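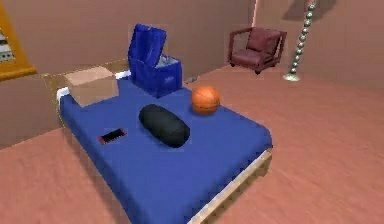

The simulation group at Elness meets in a second-floor computer lab from four in the afternoon until the building closes. It has 16 members this term, most of them in the second year of the engineering program, and one task: generate household rooms in which a simulated home robot can practice putting things away. Madalena Arruda, who leads the scene team, and Chun-hung Su, who maintains the physics settings, talked through the work during a rendering run. Their faculty adviser, Garnet Gill, joined for the second half.

The project began in September as an entry for the Nerner student challenge, which asks teams to submit a tidying policy together with the rooms it was trained in. Entries are scored on rooms the teams have never seen. According to Arruda, that rule decided most of what followed.

"If you train on one bedroom, you get a robot that knows one bedroom," she said. "So the bedroom has to be a recipe. The bed, the walls, the floor, the chair and the lamp are all slots. A script fills the slots, then drops the task objects on the mattress and lets them settle."

The bedroom recipe is the group's most developed. A typical output has a bed with a plain blue sheet, and on it a cardboard box, a lidded storage bin, a bolster, a basketball and a phone. An armchair and a floor lamp stand farther back. The robot is loaded separately, after the room has passed its checks.

Arruda said the object list was argued over for most of a month. The basketball was chosen for its behavior on contact. The bolster is a cylinder, which will also roll, but only about one axis. The phone is thin and lies flat, so the policy has to find a grasp with very little height to work with.

"The phone is the worst object we have," Su said. "It's a few millimeters thick in the model. If the contact margin is set too large, it floats. If it's too small, it sinks into the sheet, and then the solver pushes it out again at speed. We had it leaving the room."

Su's fix was to treat the sheet as a rigid surface for contact purposes and keep its folds as visual geometry only. The fabric hangs over the side of the bed in the render, but nothing dropped on it will dent it. He described this as a compromise he would like to remove. A soft mattress was tried and cut the simulation rate so badly that overnight runs did not finish.

The bin took longer than the bed. It is an articulated model, a body and a lid joined by a hinge, and the group's first version had no friction in the joint. The lid would fall shut as soon as the simulation began. Thirumalai Kartha, a first-year member, rewrote the joint with damping and a stop angle, so that a lid generated open stays leaning back until something moves it.

"Thirumalai measured a real bin with a luggage scale and a protractor," Arruda said. "The numbers he got are still the ones in the file."

Each generated room goes through an automatic filter before it is kept. The filter rejects any scene in which two objects overlap, in which an object has come to rest on the floor, or in which an object is still moving after the settling period. The last batch was 500 rooms. Of those, 300 passed. Su considers the rate acceptable, though he would prefer to know more about the failures. At present the log records only which test failed first.

Lighting is handled by a separate script, written by Wendelin Ruchti and shared with the group's kitchen recipe. It varies the position and strength of the lights and the tint of the walls. Ruchti was not present for the interview, but the others spoke about his script at some length, chiefly about shadows. Floor lamps are placed close to walls, and early renders showed shadows with hard edges that the vision model learned to treat as objects. Softening them helped. How much is still being tested.

Gill, who teaches the controls course, said her own part is limited to reviewing the test plan and signing for computer time. She has asked the group to keep a set of rooms out of training entirely.

"They didn't want to give them up," she said. "A good room costs them something to make. But without a held-out set they have no result, only a number."

The trained policy will be tried later on the department's one mobile arm, in a furnished practice room in the Ellis building. Arruda expects the transfer to go poorly at first – mainly on the phone, and on anything involving the lid. Su is less worried about the lid. His concern is the bolster, whose simulated mass was estimated and has never been checked against a real one.

The next item on the group's list is a second bed model with a different height. Kartha has started on the frame.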